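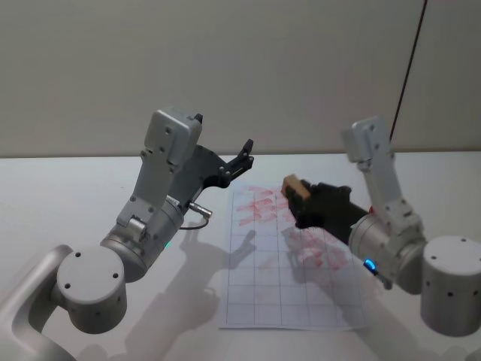

Grid paper laid flat on a white tabletop.

The sheet with the squares

Grid paper is one of those supplies that gets bought once, used for a week and then left in a drawer under the takeaway menus. Mine came out in April, when I was trying to work out whether a second-hand bookcase would fit behind the bedroom door. I drew the room at one square to 10 centimetres, cut a bookcase out of scrap, and slid it around the page for ten minutes. It didn't fit. Moving a bit of paper was a lot easier than moving the bookcase.

Since then a sheet has stayed on the table most days, and I have become fussier about which kind.

The most common ruling sold here is 5 millimetre. It suits room plans, garden beds and kids' maths. An A4 sheet is 210 by 297 millimetres, so at one square to 10 centimetres you get a room a little over four metres by nearly six, before margins. That covers most bedrooms. For a whole house, drop to one square to 25 centimetres and accept that a door will be a bit over three squares wide.

The 2 millimetre ruling is for people with good eyes or a good lamp. Knitters who chart colourwork tend to want something else again, as a knitted stitch is usually wider than it is tall. A picture charted on square paper comes out squashed. Proper knitting paper has oblong cells, and it is worth the extra couple of dollars if you plan on more than one jumper.

I tried three pads for this piece. The Pletum is the cheap one, 200 sheets glued along the top, with grey lines that photocopy darker than you would like. The paper is thin and a fountain pen goes straight through it. For pencil it is fine, and I don't feel bad about throwing sheets away.

The Turach has pale blue lines and a heavier sheet that takes rubbing out. It has one fault, and it is a bad one. The ruling on the back does not line up with the ruling on the front, so anything you trace through is off by half a square. Use one side only.

The Ojo pad is the dearest and comes as loose sheets in a card folder. The lines run right to the edge of the page, so you can butt two sheets together and carry on drawing. I did the whole back garden this way on four sheets, fence to fence, with the lemon tree and the clothesline marked in red.

Whichever you buy, the table matters more than I had thought. My old one had a groove down the middle where the two leaves met, and every long line picked up a kink as it crossed. A smooth, pale top is much better. If yours is timber with an open grain, put two or three spare sheets underneath, or a piece of stiff card. A white top also stops colour showing through the cheaper papers.

Clear the space before you start. Cups go somewhere else. Tape the corners with low-tack tape, the sort painters use, and peel it off slowly toward the edge of the page so any tear runs outward. Weights will do if you have no tape. I use two flat stones from the beach at Gurnwood, though they do get in the way of the ruler.

A 2B pencil is too soft and smears along the lines. An HB is good for first drafts and a fine black pen for the final. Colour the squares in last, and work from the top down if you are right-handed, left to right, so your sleeve stays off the finished part. Left-handers should start at the top right.

Measure twice, of course, but write the measurements on the sheet as well. My bedroom wall is 134 centimetres from the door frame to the window, and for a week I had it as 132, from a note on the back of an envelope. Two centimetres is a fifth of a square at that scale. You can't see it in the drawing. You can certainly see it when the shelf arrives.

Date the page and write the scale in a corner. I keep finished plans flat in a folder under the couch, where they don't curl. The garden one is already out of date, as the clothesline has been moved closer to the shed, and I have two clean Ojo sheets left to draw it again.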